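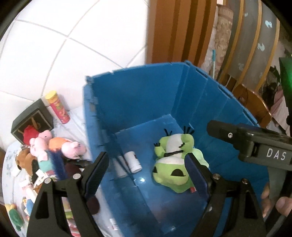
I'm looking for people who have moved house in the last couple of years, or who are about to, and who wouldn't mind talking to me about it for an afternoon. My name is Lorraine Pickering and I'm putting together Pondidar, a book and a set of recordings about moving in and out of Flernisville. I don't much care about the sofa or the piano (okay, I'd listen to a good piano story). What I want to hear about is the last hour, when the sensible packing is over and whatever is left gets put in together. You know the kind of thing: a blue plastic crate with a green-and-white plush toy on its back that could be a frog or could be an alien, two black tufts sticking up from its top, and a white bottle with a dark label lying next to it. Why did those two end up side by side? Did you decide, or did your arms decide? I could talk about this all day, and I'm hoping you could too.

Who I'd love to hear from

Anyone 18 or over who has moved into Flernisville, out of it, or from one end of it to the other. Across the street counts. Renters, owners, people who went back to live with their parents, people whose parents came to live with them. If you moved from Genville when the apartments on the hill were sold, please get in touch, I have only two people from there so far and they are sisters and they remember everything the same way.

I'd also really like a few people who have moved alone. So far I've mostly talked to couples, and they tend to tell me about the argument.

You don't need to be a good talker. Sepehr Sadeghi was the first person I recorded and he warned me on the phone that he had nothing to say, and then we had to stop because my batteries were flat. You also don't need to have had a dramatic move. A boring one is great! I like hearing what radio station was on.

What you'd be doing

One conversation, at your place or mine or in the back room at the library on Hughes Street. It usually runs a couple of hours with coffee in the middle. I'll ask you to bring or show me one thing that you didn't mean to keep. It doesn't have to be worth anything. People have talked to me about a drawer of keys, a shower curtain, half a jigsaw puzzle.

After that I type the whole thing up and cut it down to a piece of 700 to 900 words, in your own words as far as I can manage it. You get to read it before anyone else does. If there's a line you want out, it comes out, and you don't have to tell me why. If you want your name changed, pick a new one (please don't all pick Max). 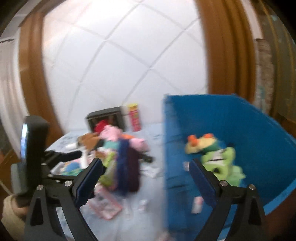

The pieces go into the book in the order people moved, so you may find yourself next to somebody who took over your old kitchen. That has happened once already, by accident, and they've since had a long exchange about a cupboard door. If you'd like me to tell you when something like that comes up, say so, and if you'd rather I kept quiet I will.

The recordings are a separate matter. Some people are happy to be in the book but don't want their voice played in a room full of neighbors, and that's completely fine. There's a box to tick for each on the form. Khrystyna-Mariia Zinchenko is doing the sound, and she'll be the only other person who hears your full recording.

What you get

I can pay $99 per person, by check, on the day we talk. You keep it even if you change your mind later about being included. You'll also get a copy of the book when it's printed, and a second one if you ask nicely and before I've given them all away. If you need a ride to the library, tell me and I'll come get you – my car is small and full of paper but it goes.

If English isn't the language you'd pack a house in, we can do it another way. Kinga Szilágyi has offered to sit in for Hungarian speakers and Hazem Hegazy for Arabic, and for anything else give me a bit of notice and I'll ask around. You'd check the translated version together with whoever helped, so nothing goes in that you haven't agreed to.

A few practical things

Conversations will run through June, on evenings and weekends mostly. I can do mornings if you work nights. Children and dogs can be in the house, I'll just hear them later and smile. I do ask that teenagers under 18 stay off the recording itself, even if they tell the story better than you do.

I won't take pictures inside your home unless you want me to. I won't print your address, old or new, or say what you paid for either place. And if you're in the middle of a hard move right now, you can sign up and then put it off for as long as you like. I'd much prefer to wait.

How to get in touch

Leave a note for me at the front desk of the library on Hughes Street, in an envelope marked Pondidar, with your first name, a phone number or email, and a line or two on where you moved from and to. Forms are at the desk as well, in the tray by the stamps. No need to write me the whole story, save that for when the recorder's running! I'm slow on weekdays but I do answer everyone, usually on Sunday after lunch.

I have 5 places left for this round. If they're gone by the time your note reaches me I'll keep your name for the next one, and I'll call to say so.

Lorraine Pickering
Flernisville, 2024-05-24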